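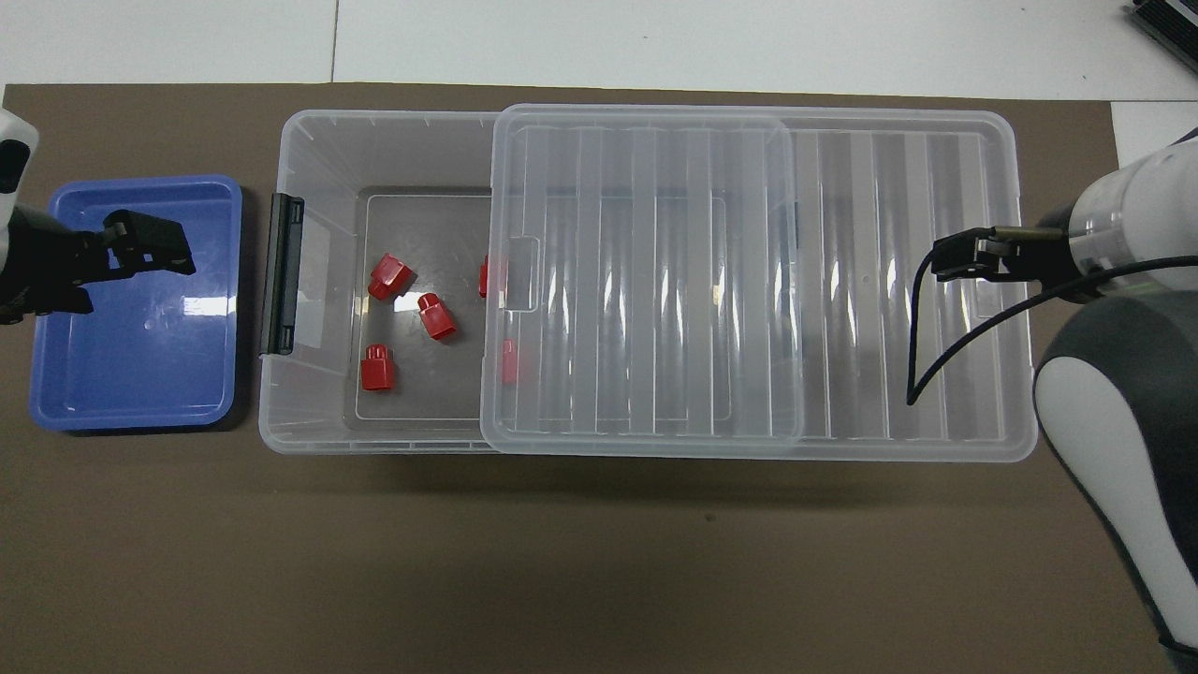 Clear plastic storage box with a black latch handle.

Packing and Storing Classroom Materials During a Reassignment

Anevari Education Employees Association
Member Services — Practical Guidance
Updated 04/06/2025

Members who have received notice of reassignment within the Trustovside district are often required to vacate a classroom on short notice. The guidance that follows covers the sorting, packing and home storage of teaching materials. It does not address the right to appeal a reassignment. Members with questions on that subject should consult the appeals page or speak with their building representative before the response period closes.

Before packing

Separate personal property from district property before any box is filled. Textbooks, calculators, maps and furniture bearing an inventory tag belong to the district and remain in the room unless the principal has authorized a transfer in writing. Items purchased with a classroom grant should be set aside until ownership has been confirmed. In February the Association received 43 inquiries concerning reassigned classrooms, and a large share involved grant purchases that had been packed with personal belongings and later had to be located.

Photograph open cabinets and shelves before removing anything. A member who has bought furniture or rugs for the room should keep the receipts with the photographs.

Student records must not leave the building. Graded work that has not been returned should be given to the school office in a sealed envelope marked with the course and class period.

Choosing containers

Rigid boxes with fitted lids are preferred for anything that will be stored longer than the summer. Cardboard cartons are acceptable for a direct move from one room to another, provided the bottom seams are taped twice. Cartons that have held produce should not be used for paper.

Books are to be packed in small containers only, spines down or flat. Posters and charts should be rolled with the printed side facing out, secured with paper strips and stood upright in a tall carton. Rubber bands leave marks and should be avoided. Laminated sheets may be stored flat between two pieces of heavy cardboard.

Pack glassware, rock samples and similar objects individually in newsprint. Fill any remaining space so that nothing shifts when the container is lifted. Paints, adhesives and cleaning products are not to be packed with paper of any kind — a single leaking bottle can ruin a full set of readers.

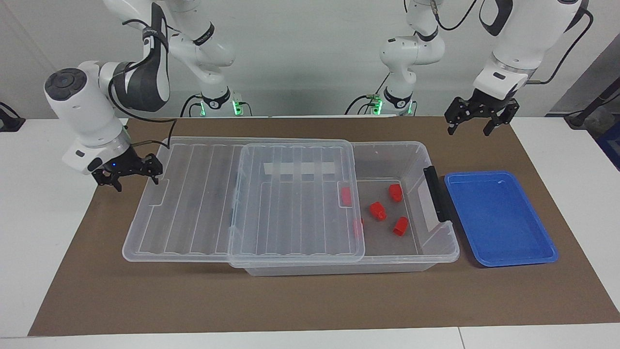
Lids should close without pressure. Where a lid must be forced, remove material and begin another container. Stack filled boxes no more than four high, with the heaviest at the bottom and the labels facing outward.

Labeling

Each container should carry a label on one end and a second label on the lid. The label should state the member's name, the receiving school, the subject or unit, and whether the contents are personal or district property. Write in permanent marker on plain paper tape. Masking tape loosens in warm rooms and is not recommended for storage over the summer.

Keep a written list of containers, numbered in order, and leave one copy with the sending school. Ieuan Wogan, Member Services Coordinator, maintains a blank list that may be requested by telephone or collected at the Association office in the Niazi Building.

Storing materials at home

Members whose new room is not yet available may need to keep materials at home for a time. An interior closet is suitable. Attics, garages and sheds are not suitable for books, photographs or electronic equipment. Where a basement is the only choice, raise all containers at least 4 inches from the floor on blocks or shelving and keep them away from exterior walls.

Do not store damp items. Rugs, cushions and fabric puppets should be cleaned and allowed to dry fully before they are boxed. Remove batteries from timers, pointers and musical toys, and place them in a separate bag.

Check stored containers every eight weeks or so. Open at least one box from the bottom row and look for condensation or insect activity. Any carton that has softened should be replaced promptly.

Members should review their homeowner's or renter's policy, as coverage for work materials kept at home varies.

Moving day

The current agreement provides that district staff will transport packed materials between schools when the request form is filed in advance. Members are not required to carry boxes between buildings or to use a personal vehicle for this purpose. A member who is asked to do so should note the date and the name of the person making the request, and inform the building representative.

Items left in the Windeo Annex storage room must be signed in and out at the front desk. The annex does not accept food, plants or aerosol cans.

Damage discovered on arrival should be reported in writing to both principals, with the container number and a photograph attached. Keep the damaged item until a reply has been received.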